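Siltton Daisy Bedspread, Pink

Home > Bedroom > Bedspreads > Siltton
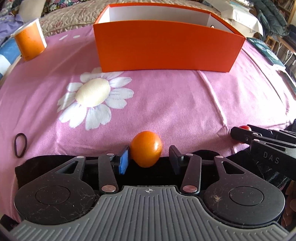 The Daisy is the most cheerful bedspread in our Siltton line, and it is also the one that customers ask for again after they have moved to a bigger bed. The ground is pink and the daisies are large and white, with a cream center, so the bed looks fresh also in a room with little light. Between the flowers we left a lot of plain pink. In our first drawing there were more daisies, but on a single bed it became too busy for the eye.

The cloth is a cotton blend with a soft finish. It falls easily over the side of the mattress and it will wrinkle a little where you sit - this is normal for a fabric that was not treated with resin. If you prefer it smooth, shake it well after washing and iron on the back side while it is still a bit damp.

Many families use it also as a day cover, for a bed where children play, read or sort their things in the afternoon. It is light enough that one person can take it off and fold it alone.

Sizes
Single: 170 x 240 cm
Double: 220 x 240 cm
King: 260 x 250 cm

Item number: 1617-P
Color: pink / white / cream
Weight (single): 1,002 g
Matching pillowcase: item 558, sold separately

Care
Machine wash at 30 degrees, with similar colors. Wash alone the first time. Do not bleach. Tumble dry on low, or hang in the shade. Fruit and tomato stains should be rinsed with cold water as soon as possible, before the soap.

Delivery and returns
Orders placed before 2 p.m. leave our Workneh Street warehouse the same day. You have 22 days to send the bedspread back, unwashed and in its bag. The king size is out of stock at the moment and we expect it again in May.

For questions about the fabric, or if you want a small sample before you order, please write to Gadisa Gebretsadik at the Fitov home textiles desk. Samples are sent on Tuesday.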